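Totura Cell Planner, reviewed after one season in a contract kitchen

We run prepared-meal lines at Wustovach, and Totura is the simulation package we bought to plan a two-armed robot at the portioning counter before committing floor space. License cost for our site was $2,326 per seat. We took 5 seats.

Import of our counter dimensions took one afternoon. Reach checks are reliable. Grip planning on small or round items is weaker — 787 trial runs in August, and most of my edits were to finger approach angles. The free viewer from Peng renders faster but has no arm collision report.

The simulated counter, from the robot's side, left gripper over the near edge:
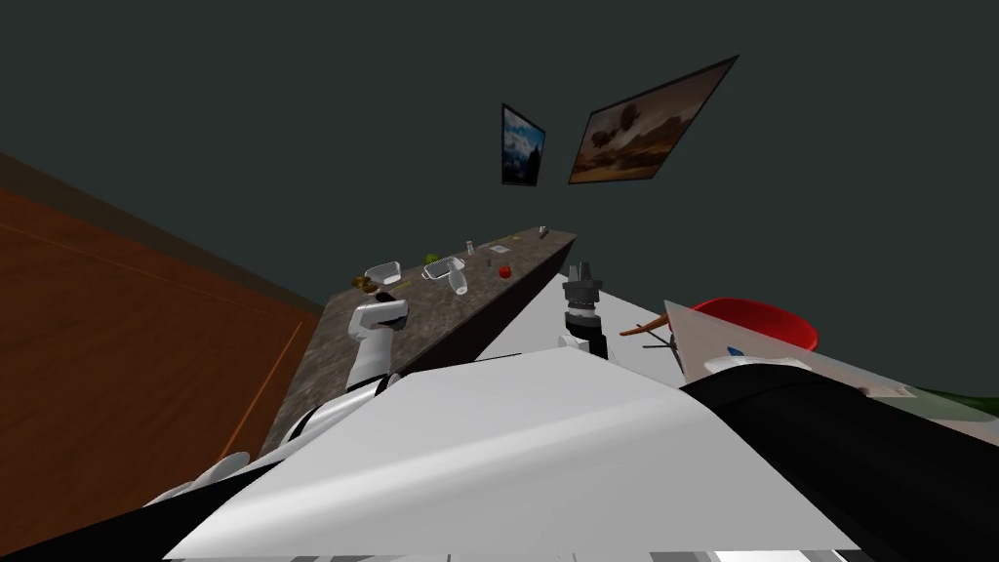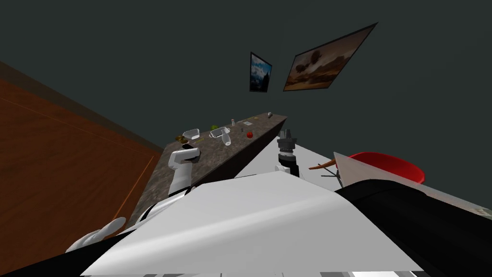

Staffing is where the tool had the most effect. The portioning crew is 25 people, and the plan moves four of them from hand placement to tray checks and restocking. They saw the runs before the shift pattern was set and asked for a wider restocking gap, so we added it. Pay grades for the new duties are still open.

Export to the Starkska controller works, but joint limits have to be re-entered by hand after every update. Support answers within a day. I would renew at the current price, with fewer seats.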